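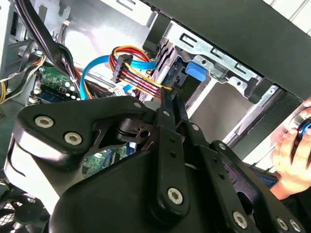

Margus Paju wrote in to ask if the Tukix screwdriver set is worth buying over the cheaper one from Garside, and whether the bits wear out. I have owned the Tukix for two years and used it mostly on old desktop towers, so I can answer both.

The handle is good. It is thick enough to grip and the cap spins freely. The Phillips bits have held up, but the smallest flat one chipped in June and I now use a spare. 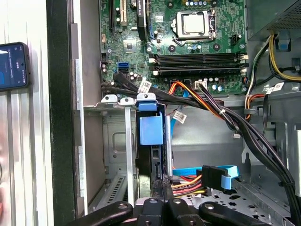
Vol. 18, No. 2

The magnet is weaker than I would like. Case screws stay on if you hold the driver straight down. Tilt it and they drop onto the board. Alfie Sowerby puts a dab of grease on the tip, which I tried and did not care for. 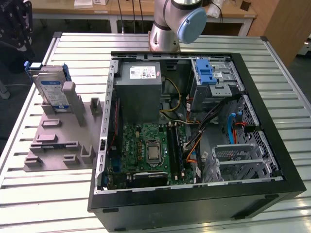
452 words | 2 min read

The tray is the weak part of the kit. Its lid does not latch, and the slots are labeled in gray on black. With a tower on its side and the cover off, I want to find a bit without picking up a lamp. The Garside tray is plainer and easier to read, but its handle is short and slips.

I would buy the Tukix again at the sale price. At full price, get the Garside and a longer handle.

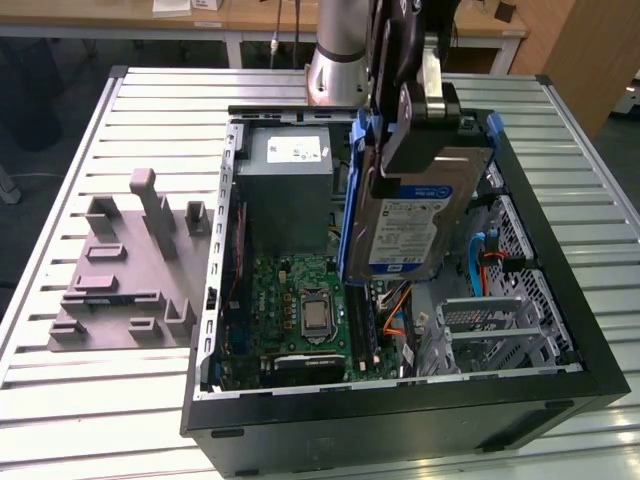

## Spare bits

Jililel sells them singly. They fit the Tukix handle with a little play. Order the small flat one first.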